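Open Day at the Skernton Water Laboratory
October | by the author | 6 min read
Share 57 | Comments 3

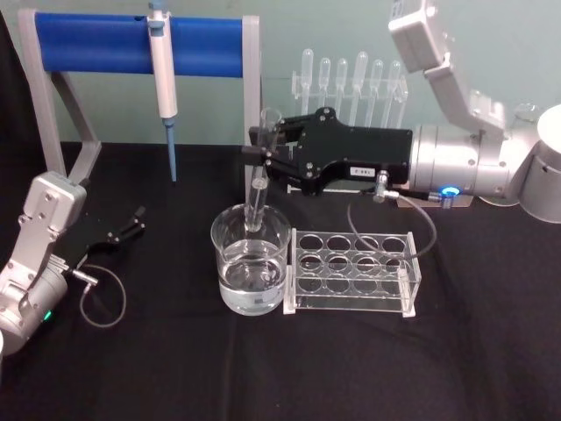
I live in Skernton for four years already and I never asked myself where the water in my kitchen comes from. In October the water laboratory on the hill opened its doors for one day, free of charge, and I decided to go. In school my chemistry lessons were mostly reading from the book, so to see a clear glass test tube held upright with its end in a beaker, on a black tablecloth, gave me a feeling that I missed something when I was young. The wall behind it is a pale green, close to the color of my old school corridor.

To get there you take the bus to Plullov and then walk up a road with no sidewalk. I recommend good shoes. At the gate we received a sticker and a paper map, and we were put in groups. My group was with two families and an older couple who had visited the last open day also and knew already all the answers.

The tour begins outside, at the intake. The river is slower there than I expected, and there is a metal grid that stops the branches and leaves. Our guide told us that in fall they must clean it every morning. After that the water goes to the settling basins, where it stays for some hours and the mud goes down to the bottom. It smells a little like a cellar. The children were disappointed that there are no fish.

The second part was the filter hall. It is a long building with sand beds, and you walk on a narrow bridge over them. It was very cold inside and very loud, so I could not understand everything. I wrote in my notebook that the oldest filter was built by the company Aebischer and it is still in use, only the pumps were changed. There are 442 steps on the whole tour if you take the tower too. I took the tower. From the top you can see the reservoir and, behind it, the church of Plullov.

The last part was the laboratory building. They explained how a sample arrives, how it gets its number and how long they keep it. Last year they tested 1,434 samples from the town and the villages. I asked about the hardness, because my kettle becomes white after one week. The answer was that the water here is hard but it is not bad for the health, and I should use vinegar. I use vinegar now.

At the end there was a tasting table with three kinds of water – tap, spring and one from a bottle. I chose the tap water as the best, and I was a little proud of it. Coffee and cake were in the canteen, the plum cake was finished before I arrived.

One thing could be better. The signs between the buildings are small, and our group went two times to the wrong door. Also the bus back comes only once in the hour, so look at the timetable before you leave the canteen.

Comments (3)

hilltop_reader
Thank you for this. Is the tower possible with a stroller or do we have to leave it at the gate?

author
You have to leave it down. There is a place for it next to the filter hall.

plumcake4
We came at nine in the morning and there was still cake. The spring water was better, sorry!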